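Kirkier water rates to rise 4 percent in January

KIRKIER - Commercial water customers in Kirkier will pay 4 percent more from January under a tariff approved by the Drindar Water District. The increase covers 1382 metered business accounts. Household rates are unchanged.
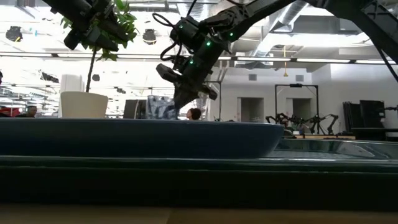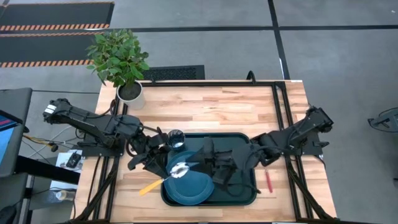
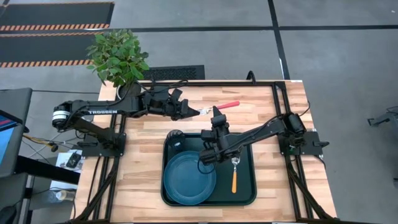

Elspeth MacAulay told the district's public hearing that the notice period was too short for firms with fixed annual budgets, and asked for the change to be phased in over two billing cycles. The request was not adopted.

Revenue from the increase will go toward replacing 3352 feet of cast-iron main under Farquharson Street. The contractor, Costik, expects the work to take up to 13 weeks - overnight shutoffs will be posted in advance.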